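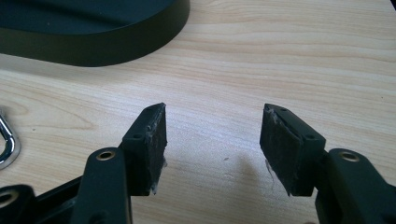 Kwan-ho Shek trouve que je m'acharne pour rien. Un porte-bijoux, ça se pose dans l'entrée et on n'y pense plus, les colliers finiront emmêlés de toute façon, m'a-t-il écrit en réponse au dernier billet.

Bon. Pas d'accord. Mais pas le temps de me disputer, alors je raconte en vitesse.

Donc : le rangement des petites choses. Clés, bagues, montre, la chaîne que je mets tous les jours et que je cherche tous les jours. Avant, tout ça vivait dans un bol. Un bol ! Avec des tickets de caisse et de la monnaie. En déménageant à Starnside j'ai dit stop, on fait propre.

Premier essai, une boîte à compartiments Fulter. Rendue au bout de 2 semaines, les cases trop petites pour ma montre, et puis un couvercle. Je ne remets jamais un couvercle. Je me connais.

Deuxième essai, un petit plateau noir, bords relevés, à poser sur le bois clair. Et là oui. Noir sur bois clair, on voit tout de suite si une boucle d'oreille traîne à côté.

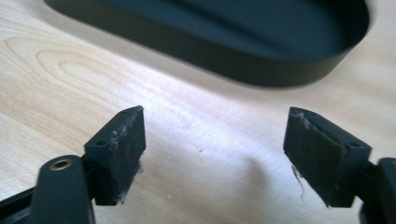
Bois clair, plateau foncé : le mariage de l'année.

Reste les colliers. Le plateau tout seul ne suffit pas, une chaîne fine posée à plat avec les clés c'est le drame assuré. D'où le support en T, noir lui aussi, avec ses 4 petites tiges sous la barre. Une tige par collier, point. J'en ai cinq, donc il y en a toujours un qui squatte le plateau - tant pis, on tourne.

Ah et la hauteur. J'avais pas mesuré (évidemment). Mon sautoir le plus long traîne dans le plateau, il s'enroule autour des clés, et on revient au point de départ. Je l'ai raccourci d'un noeud, provisoire depuis juin. Si quelqu'un a mieux je prend.

Pour la poussière, un coup de chiffon sec et c'est tout. Sur du noir mat ça se voit vite, faut pas rêver. Tudor Matei m'avait conseillé un pinceau à maquillage pour les coins, je confirme, ça marche bien, surtout entre les tiges où le chiffon passe mal.

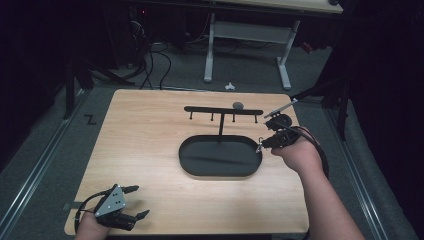 Ce qui va où, finalement

Sur les tiges : les colliers du quotidien, les légers. Le gros pendentif non, il fait pencher tout le bazar.

Dans le plateau : clés, montre, bagues. Pas de monnaie. La monnaie a son bocal à la cuisine, règle absolue, déjà enfreinte hier soir.

Ailleurs : les boucles d'oreilles, dans leur pochette, au tiroir. J'en ai perdu assez comme ça.

Voilà, je file, j'ai encore les étagères à vider et la chaîne à retrouver. Elle est pas sur sa tige.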